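A garra ficou pronta (mais ou menos)

Voltei! Quem acompanha o blog sabe que ando desde setembro às voltas com a Clodby, a garra de mão que inventei de construir na oficina partilhada. O plano era simples: dois dedos, um gatilho, uma câmara e gravações suficientes para ensinar um braço a dobrar roupa. Ah, a inocência.

A primeira versão partiu-se ao fim de 30 apertos. A segunda aguentou, mas o gatilho prendia sempre a meio do curso e eu ficava com o polegar dormente. Foi o Baltasar Herrero quem me disse para largar a mola que eu tinha comprado e experimentar uma mais macia — e pronto, problema resolvido em dez minutos, depois de eu ter perdido duas noites com uma lima na mão.

Os dedos foram impressos de novo com a parede mais grossa. Demoraram quase 8 horas e uma das peças descolou da base às três da manhã, claro. Também troquei o suporte da câmara, porque o antigo abanava tanto que as imagens pareciam filmadas num barco.

Agora ando na parte de que gosto mais, que é gravar. Pegar, levantar, largar, outra vez. Já tenho 3273 repetições guardadas e queria chegar às 4000 antes de treinar seja o que for.
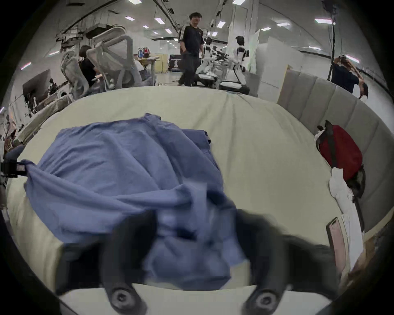

O tecido mole continua a ser o meu pesadelo! Um cubo é sempre um cubo, mas uma peça de roupa muda de forma cada vez que lhe tocamos, e o modelo que treinei no verão (só com cubos, coitado) não me serve de nada. A Bláthnaid Carroll sugeriu colar uma tira de silicone na ponta dos dedos para agarrar melhor as dobras. Já encomendei a tira, chega para a semana, e depois conto como correu. Se alguém tiver uma boa cola para silicone, deixe nos comentários, por favor.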